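23 September 2020
Tralska index, employer survey, cleaning pass 2
Entry by N. Ranjbar. Siamak and Tahmineh on the join, Naledi on coding.

Carried over from last entry: the response file would not join cleanly to the HR extracts. Raw file is 3,340 responses from 9 employers. After this morning's run of Palomino, 2,690 match to one HR row and one only. Of the remainder, 135 are duplicate submissions (same token, second timestamp). The other 515 have no partner in any extract.

Duplicates first. Kept the later submission where it was complete and the earlier one otherwise. Siamak wanted the earlier one throughout, on the grounds that people who come back to a form have usually talked to someone in between. Checked the pairs: the inclusion items barely move between first and second submission. What changes is job level and contract type, which looks like people fixing mistakes. Left the rule as is and logged the token list in the run folder.

The unmatched 515 are mostly two employers. Zanden sent an extract that leaves out contractors, although contractors got the survey link. Jerkolness sent everyone but dropped leading zeros from the staff code, so any code starting with 0 fails. Padding the codes back to six characters is easy and Tahmineh has it in a branch. Not merged yet. I want a count of codes that become ambiguous after padding before it goes in.

For Zanden, no fix on our side. Wrote to their HR contact for a contractor list with engagement start, weekly hours and practice group only. Names not needed and I asked them not to send any.

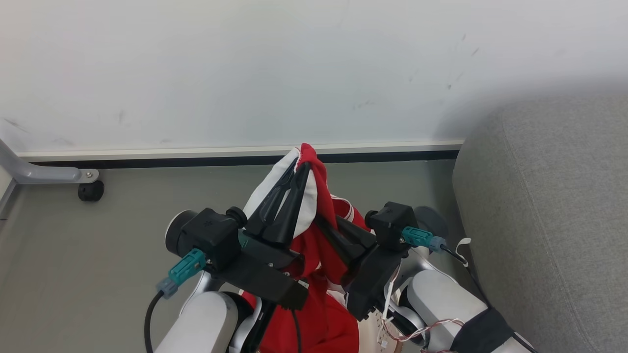
Red and white garment held up by the two grippers.

Coding of flexible work. Naledi went through the free-text answers to item 14 (current working arrangement) and the existing scheme does not hold up. "Part time" is used for at least these:
- fixed reduced hours, every week
- full hours compressed into fewer days
- term-time only
- engaged by matter, with gaps
- full time on paper, reduced by agreement with one partner

The last one matters for scoring. It is invisible in HR data, so an employer whose policy is informal scores lower on uptake than its own staff report. We could take the survey answer over the HR field when they disagree, but then uptake is self-reported for some people and recorded for others, and the February wave did it from HR alone. Decision for now: compute both, publish neither, and bring the two columns to Rostam.

Split item 14 into 14a (hours) and 14b (how the arrangement is agreed) for the next wave. Draft wording for 14b is in the shared folder. Naledi thinks "agreed with your manager" will confuse partners and she is probably right.

Small cells. Suppression threshold is still fewer than ten in a cell. With level by gender by ethnicity by office, most of the senior rows disappear for the smaller employers. Tried three things:
1. Drop office. Recovers a good part of the senior rows.
2. Merge the top two levels. Recovers more, but hides the step to equity partner, and clients of the index ask for that step more than any other.
3. Pool with the February wave. Rejected. Same people counted twice and the level definitions changed.
Going with 1. Office-level tables go back to employers only where every cell clears the threshold. Secondary suppression still has to be done by hand; the script handles row totals and misses column totals. Ticket open with Siamak.
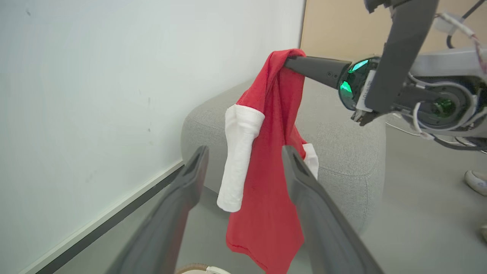 Red fabric with white trim, draped over a gripper finger.

Weights. Reran the index with the promotion component at its old weight and at the proposed one. Order at the top does not change. Two employers in the middle swap places, and the gap between them is smaller than the bootstrap interval under either weight. Suggest we report bands instead of ranks in the middle of the table. Rostam has objected to this before, as employers want a number to put in their own reports. Noted here so the interval is on file when it comes up.

Nonresponse: not touched today. Senior associates are underrepresented in every extract I have looked at so far.

To do
- Ambiguity count on padded Jerkolness codes, then merge (Tahmineh)
- Column totals in suppression script (Siamak)
- Second coder for item 14, blind to employer (Naledi to find one)
- Chase Zanden for contractor list (me)
- Both uptake columns to Rostam with a half-page note (me)
- Rename the output folder. It still says pass 1.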